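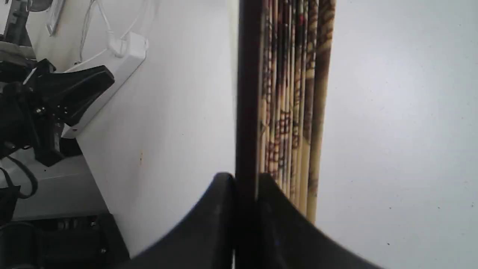 Patterned sticks, upright storage and wall-mounted power
An interview with the workshop manager at Storumwood
14 Feb 2025

Storumwood keeps and repairs small decorative goods from its unit in Marsden. A good part of the stock consists of slender patterned sticks, which go out in sets to shops and to private buyers who need to match a missing piece. The manager, who asked to be identified by job title only, has run the workshop since it moved there from Cillach, and spoke to us on storage, handling and the wiring of the room.

The stock list stands at 2,781 entries. An entry can be a full set or a single stick kept for matching. "The list grew faster than the shelving," the manager said. "At Cillach everything lay flat in trays. A tray is fine for one layer. Put a second layer on it and the pattern on the lower one starts to rub."

Sets are now held upright and side by side, faces parallel, and supported along one long edge. The manager gives a dark, smooth upright as the preferred support. "You want a plain surface with no grain standing up. A dark one helps when you are checking pale sticks, as you can see straight away if one of them has bowed."

Bowing is the main fault. It is tested by holding the stick against a straight edge and looking for light between the two. The workshop accepts a gap of up to 3 mm at the middle. Anything beyond that goes back under weights for 5 days and is then measured again. "If it has not come down by then, it is not coming down. We list it as bowed and lower the price."

The second fault is wear at the narrow end. The manager asks staff to pick up a set from the middle and to leave the points alone. "People go for the thin end. It is the easy place to hold and it is where they split. I would say that most of our repairs in May were points."

Matching is done by ground colour first and by motif second. Cream and tan grounds are kept apart even when the markings look the same, and a broader stick with a yellower ground is placed on the outside of its set. The manager described this as a house rule with no particular history. "Someone did it that way and the labels were written to suit. You could put it anywhere as long as the label says so."

On cleaning, the advice was brief. Dust is taken off with a dry brush, along the length and away from the point. Water is not used on printed faces. Storumwood tried treated cloths from Bastex for a while and stopped. "They picked up the dust well enough. They also left a film, and the film held the next lot of dust. We went back to brushes."

We asked about the room. The walls and the main working surface are white, which the manager considers more useful than any lamp the workshop has bought. Marks on the paint are touched up once a year, after the stock check. "A brown spot on the wall does no harm to anything. What I do care about is a mark on the work surface, as you then cannot tell whether the speck is on the table or has come off the stick."

Power was moved off the floor when the unit was fitted out. Strips are now fixed to the wall beside the benches, with thin white leads dropping to them from above. Some of them sit at an angle. "That is where the fixings were," the manager said. "A level one looks better. The angled ones have one point in their favour – the lead comes down, makes its loop and goes in without a tight bend at the plug." The rule for the loop is that its lowest part must hang below the socket it feeds, and that it must not touch the bench.

The fit-out left less room between bench and wall than planned. The manager had asked for 120 mm and was given 95. "You can still get a hand in to reach a plug. You cannot get a hand in with a brush in it, so the dust there waits until we pull the bench out."

Further work is planned on the upright supports, which at present are all of one width. Narrow sets stand well against them, while the broader ones tend to turn when a neighbour is taken away. The manager has drawn a version with a shallow lip on the open side and expects to test it on the tan sets first, these being the ones that are handled most.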